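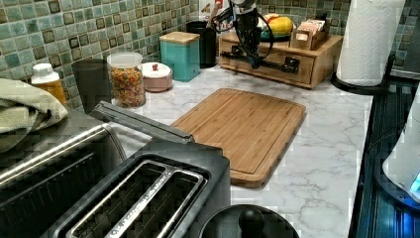
February, ten past nine in the morning. Second round of grout trials for the Folden kitchen job. The customer wants the joints behind the worktop to stay pale, and the three test boards we did in January all dried darker than the card. Arturo thinks the mixing water was over. I think it was the sponge, and we have agreed to change one thing at a time. For colour we are working towards small square tiles in muted teal, sea green and grey-green like the ones along the back of that white marble-patterned worktop, where a darker brown line round some of the squares changes how the greens read from a few feet off. A pale joint next to brown will look paler than it is, so the boards have to be judged with some brown on them. I have cut strips from the Sudwood sample sheet and stuck them down on boards 4 to 7.

Mixes. All weighed on the small scale, 200 g of powder each. Board 4 is the Bodberg fine grout at the water on the bag. Board 5 is the same with a tenth less water. Board 6 is the Lo Presti powder at the water on the bag. Board 7 is Lo Presti again with a tenth less. Clean bucket for each and the drill on its slow setting, two minutes, stand for five, then stir again by hand. Board 5 was stiff and dragged on the float. I had to go over the lower left corner twice and there may be pinholes there.

Room was 17 degrees at the start. The heater by the door was off and stays off until the boards come down from the rack.

Washing. First wipe at twenty minutes on 4 and 6, and at fifteen on 5 and 7, which had already gone off at the edges. Sponge wrung out hard, one pass, turn, one pass, rinse. On board 6 I caught myself going back over a joint that was already done. Marked it on the back in pencil. Fourth joint from the top.

11.40. Renato came in with the batch numbers. The Bodberg tub we used in January was 996 and today's is 1427, so the two sets are not from the same make and the January boards can't be compared directly with these. Annoying, but better known now. There is a little of 996 left in the tub, hard round the rim and fine in the middle. Renato sieved it and got enough for one more board, so there is now a board 8: old batch, water on the bag, same wash as board 4.

Ran out of 3 mm spacers on board 8 and used cut card for the last two rows. The joints there are a touch wide.

2.15 in the afternoon. Boards 4 and 6 are drying from the outside in, as usual. Board 7 is the most even so far. Board 5 has a blotch in the corner I went over twice, so that part is to be ignored. All of them look too dark still but they are damp and there is no point writing down a colour today.

Adhesive. Not part of the trial but noting it while I remember. The white adhesive shows through at the joint bottoms if the bed is too thick, and on board 6 I had to rake out three joints with the old hacksaw blade. For the real wall the bed needs combing with the 4 mm notch and the squeeze-out cleaning off the same day. Sheets that size move if you lean on them, and the paper face makes it hard to see where a line has slipped. Arturo wants a pencil line every second sheet. I would do every sheet.

Sockets. There are two doubles on the Folden drawing and neither falls on a joint. Moving the setting-out by half a tile fixes the left one and makes the right one worse. Full tiles at the worktop and the cuts under the wall units is how I would do it, as the underside is in shadow anyway. Need to ask whether the units are up yet or only marked.

Sealer. The customer asked about it. Glass doesn't need it and the grout might. I would like half of each board sealed once they are fully dry, masked down the middle, so we can try oil, tea and turmeric on both sides. The tape lifted some of the surface last time when we put it on after two days, so give it a full week.

Stock. 3000 g of Lo Presti left after today, unopened bag. Enough Bodberg for two more boards. Order spacers and two fine sponges.

To do:
Look at all five boards in daylight by the window, dry, tomorrow morning, with the card.
Renato to ring the supplier about batch 1427 and whether the pigment changed.
Scrape the float. I left it in the bucket.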